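# Grolura Club Fair Table Kit

I ran the club fair at Brokcombe High for a lot of years, and I made this kit because I got so tired of watching ninth graders walk right past a great club with a droopy poster. You know the poster. Half the tape has let go and the meeting time is written in yellow marker (why is it always yellow?).

So, the Grolura! It's a tabletop display for student clubs that folds up flat, fits in a regular locker, and gets set up by two kids before the bell. I sew the table covers myself, and Tarek Sabbagh cuts the panels in his shop across town.

## What comes in the box

- One three-panel display board, tan linen on both sides, takes pushpins and hook-and-loop
- One table cover for a standard school cafeteria table, hemmed on all four sides
- A title strip that slides into the top of the board (blank, so you can letter it yourselves or have us do it)
- 100 sign-up cards with room for a name, grade, and lunch period
- A card box with a slot in the lid
- 60 pushpins in a tin
- A canvas carry bag with a luggage tag

The sign-up cards started out as a full sheet with a bunch of questions and I kept cutting it down. Kids will fill in three lines while their friends are waiting on them. They won't fill in ten. If your club really needs to know about allergies or T-shirt sizes, ask at the first meeting.

## Picking a board

There are two sizes. The regular Grolura is the one I'd get for most clubs. The Grolura Tall has an extra panel that flips up, and it's nice in a big gym where you're in the back row, but it does catch the air if they prop the doors open. I send clips with the Tall for that. Use them!

Colors for the table cover are navy, maroon, forest green, gold, black and gray. I had a purple for a while and the bolt ran out. I'm looking for a match, so write me if you're a purple school and I'll put you on the list.

## Title strips

If you'd like us to letter it, Mariann Hegyi does all of those by hand, and she can do pretty much any alphabet you throw at her. She's done strips in Arabic, Korean, Hungarian and Amharic for cultural clubs and language clubs, and a lot of groups order two, with English on one and their other language on the second. Send the text exactly the way you want it, accents and all. Please have someone who reads the language check it before you hit send (we had one go out with a letter missing and the poor kid felt terrible, and so did I).

Hand lettering adds a week. In August it adds two.

## The Brundero refill pack

Sign-up cards, pins, and a fresh blank title strip, sold separately. If you're an activities director ordering for the whole school, there's a case of 2000 cards that works out a lot cheaper per card, and you can hand them out to clubs as they ask. Cards come in white or pale yellow. I like the yellow because they don't get lost in a backpack full of worksheets.

## Care

Spot clean the board with a damp cloth. The table cover can go in the washer on cold, then hang it. I wouldn't put it in the dryer, it comes out a little short and then the tape on the table legs shows. Don't staple into the linen. Pins are fine, staples leave a mess when you pull them.

## A few things people write to me about

**Can two clubs share one?** Sure, lots do. Get a second title strip and swap it out. The panels open both ways, so you can leave one club's stuff pinned on the back.

**Do you take school purchase orders?** Yes! Send the PO to the order desk and put Illés in the subject line, that's the name of our little order system and it sorts them for me.

**We have a spring fair in February. When should we order?** Before winter break if you want lettering. Plain kits go out much faster.

**Are parts replaceable?** All of them. Item number 2034 is the hinge set, which is what wears out first if the board gets opened every week. It's four screws and a small Phillips screwdriver.

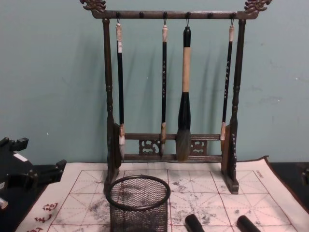
*Carved wooden rack with hanging calligraphy brushes. Not included with the kit.*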